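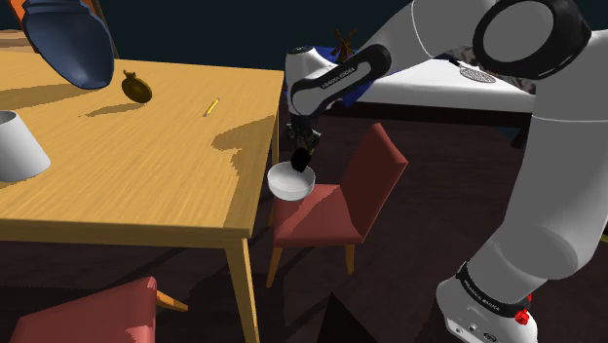
Sourdough rye keeps cracking on the side
Forum: Bread and Baking > Rye

minttu_l
October 10, 2026
Hello all. I bake rye bread at home since two years, and I have a problem I cannot solve alone. My loaf cracks on one side, always low, near the bottom. The top stays closed and smooth. The taste is good, but when I slice it the crust falls away in one long piece.

My recipe: 700 g rye flour, 549 g water, salt, and a starter that I feed the evening before. I bake in a tin from Brasier, the long one. The oven is old and the fan cannot be turned off.

What should I change first? Please excuse my English, I try to write clearly.
Minttu Lindqvist

Cloven
Underproofed. Give it another hour before the oven and report back.

ryehead_pat
I don't agree with Cloven. If it was underproofed you would see cracks on top too. Low side cracks in a tin mean the top crust sets too early and the dough has to push out somewhere. With a fan that is very easy to get. Which side cracks, the one toward the fan?

minttu_l
Thank you both. Yes, it is the side toward the back wall, and the fan is there. But I did turn the tin one time in the middle of the baking and the crack was in the same place. Maybe it had already opened before I turned it.

ryehead_pat
Then it opened early. Turning at half time is too late for this. Cover the tin with foil for the first part and take it off when the loaf has stopped rising.

Cloven
Foil is hiding the problem. I have baked rye for a long time in a fan oven with no cover and no cracks. It's proof time. Also your dough is dry for rye. I would not go under 80 percent water.

minttu_l
Cloven, I calculated and mine is a little over 78 percent, without the starter. The starter is quite wet, so I think the real number is higher. I do not say you are wrong, only that I am not sure the water is the reason.

ukora_baker
Which flour? I had this same crack when I changed from Ruotsalainen to a coarser one from the market. Coarse flour drinks slowly, so the dough feels right when you mix it and is stiff an hour later. I let it stand for 20 minutes now and only then decide about more water.

minttu_l
It is coarse flour, yes. I changed in the summer, and I think the cracks began after that, but I did not write it down. I should keep a notebook.

Cloven
So, dry dough. As I said.

ryehead_pat
Dry dough and a hard fan. Both can be true, Cloven.

minttu_l
I will make two loaves from the same dough, with more water and the longer rest. One gets foil and the other does not. They must go in one after the other, because my oven is small, so the second will proof longer. Is this a problem for the test?

ukora_baker
Put the second tin in the fridge while the first one bakes. It is not perfect but it is close enough for bread.

Cloven
Leave the foil one for second. And post how the cut side looks, please, the crust tells you very little.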